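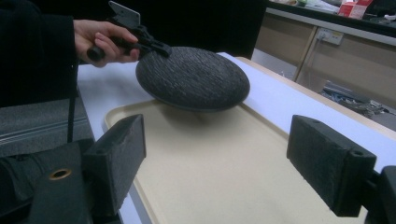 Smart speaker, held by the rim in the gripper.

December 7, 2025

Bat sensor numbers again. Rüdiger thinks the knob-mounted unit proves the Zeltville hitters gained bat speed since March. I don't buy it. 133 swings off a tee, 45 thrown out for bad sync, and the ones thrown out were mostly slow. Of course the average went up.

Yolanda reran it with everything left in and the gain shrank to almost nothing. Emerson says tee swings don't carry over to live pitching anyway - fair, but then why did we log them all fall?

Not sending the draft to the coaches yet. Need the raw file from Vanderleia, plus bat weights. Two kids changed bats and it isn't written down anywhere.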